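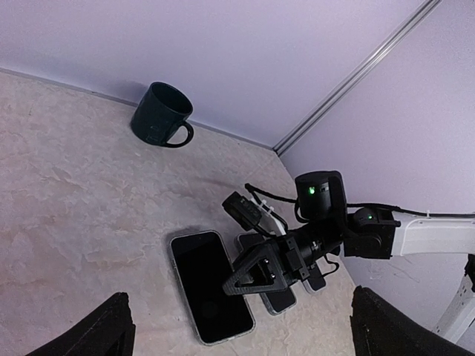 The back corner of a worktop collects whatever comes out of pockets. In the flats at Plukstead it collects phones, and their cases, and usually a mug.

Panya Chareonsuk has fitted worktops there since June for the Wattanapong workshop. Her measurements begin at the inside corner, where two walls seldom meet at a true right angle. On a run of 1000 mm, an error of 2 mm at the wall can be hidden by a metal trim. Anything greater is scribed and cut again.

The depth of the usable corner is set at 300 mm. A mug stood at the back of it, handle turned outwards, can be lifted without reaching over a phone. Phones lie flat in front, clear of the wall. Chareonsuk would like them further still from hot drinks, but residents put them where the charger is.

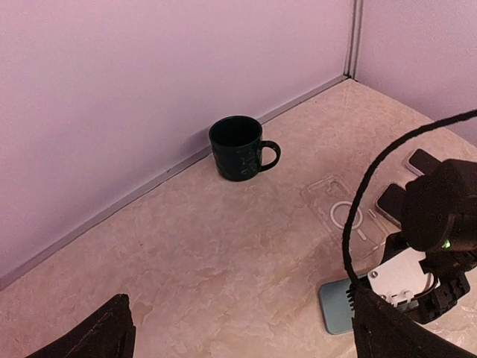

Dark green mug and clear phone case on a marble-patterned worktop, with the metal trim at the wall.

Pale, mottled surfaces hide crumbs and fine scratches well. They also hide clear phone cases. A case with a white magnetic ring on the back is easier to find, the ring being the only part that stands out at arm's length.

The Pusilau block, next on the list, will have 321 worktops in a plainer finish from Jivness. Wall colours have not been settled. The trim will be the same section, supplied in longer lengths and cut on site.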